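Cómo montar un rincón de meditación en casa (y usarlo)
Publicado el 6/6/20

Llevo desde marzo meditando en un pasillo, así que hablo con autoridad. Lo que sigue sirve para un piso pequeño y para gente con poca fe en sí misma.

Paso 1. Elija el sitio. Basta con que quepa una esterilla y que pueda estirar los brazos sin tirar una lámpara. Yo tiré dos.

Paso 2. Consiga un cojín. En Tikkanen los hay rellenos de espelta a precio de sofá. Una manta doblada en cuatro cumple igual y no cruje.

Paso 3. Ponga el móvil en modo avión y déjelo en otra habitación. Si usa temporizador, que sea de cocina y que no haga tictac.

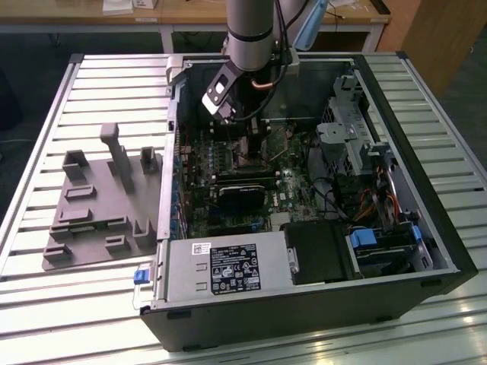 Paso 4. Siéntese con las rodillas más bajas que la cadera, cierre los ojos y cuente respiraciones del uno al diez. Al llegar al diez, vuelva al uno. Cuando se descubra en el treinta y siete pensando en el seguro del coche, vuelva también al uno.

Paso 5. Empiece con 300 segundos. Noreen Tierney, que lleva el grupo de Callport, recomienda 200 a los impacientes, y me miraba a mí.

Si se le duermen las piernas, túmbese boca arriba con los brazos a los lados. Kvido Kratochvíl defiende que tumbado también cuenta, aunque en el retiro de Uluvport roncó las dos tardes.

Para el incienso, abra antes la ventana. Mi detector de humos no distingue el sándalo de un incendio.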